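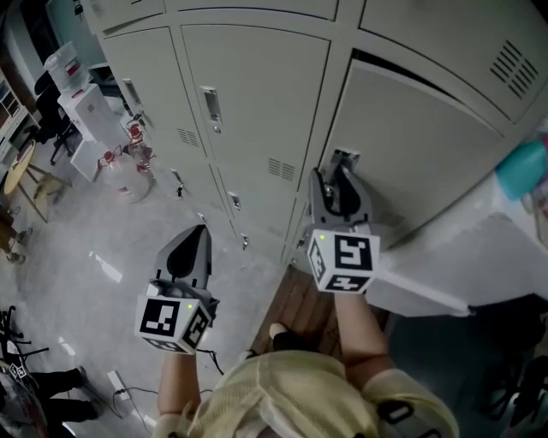 Two grippers up at the lockers, the right one closed on a latch handle.

Lists > Hollside Robotics Club > Project group > Re: Locker task, a few questions
3 min read

23 Apr 2019

Hello everyone,

Thank you for such a thoughtful note, and sorry it has taken me a few evenings to sit down and answer it properly. I've left the questions in below so people who missed them can follow along.

> My daughter would love to join the locker group, but she
> came in after the Kanaujia exercises and is worried she'll
> be behind. Does she need to know how to program first? And
> why lockers? I thought the club was going to do the block
> stacking again. Also, is there anything she should practice
> at home before May?

No programming needed at all to start! The first few sessions are all hands. Students hold a gripper in each hand, open a door, close it again, and we save the whole thing as one run. We're hoping for 200 good runs by the end of term, and we have 80 so far, so there is plenty left for a newcomer to do.
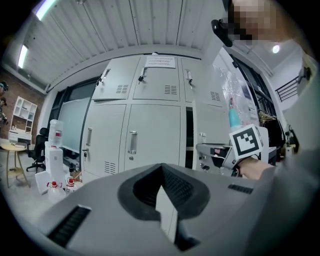

The markers are the black-and-white squares. Please keep fingers off them.

As for why lockers, the block stacking was lovely but the students had gotten very good at it, and I think a little bored. A door is a different kind of problem. It swings, it has a handle that wants to be held just so, and you have to move your feet while you do it. The Faletti team (that's the older students) picked it, and the Clinolix team went along after some grumbling. 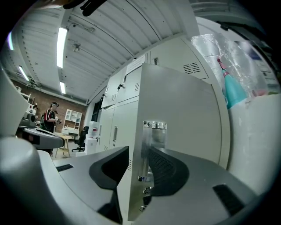

Practice at home can be very simple - open a kitchen cupboard slowly, using only your thumb and one finger, and notice what your wrist does. It sounds silly, I know, but it helps more than any reading I could send. Do it with the door empty-handed first, then try putting something on a shelf. One more thing for when she comes in: the keys stay hanging in the cabinet locks while we work, so please steer around them and don't pull them out. We lost an afternoon to a missing key last year and I'd rather not do that again.

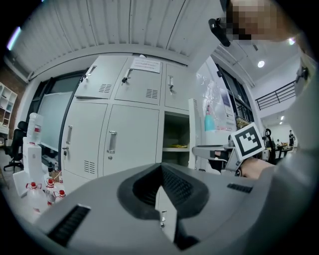 Lower compartment open, yellow object on the shelf.

She'd be very welcome in either team, and if she isn't sure, she can try both for a week. Long sleeves are fine, but please send her in closed shoes and with her hair tied back if it's long. If anyone else on the list is thinking about joining, just reply here and I'll add you to the sign-up sheet before the May sessions start.

Warmly,
Hollside project group lead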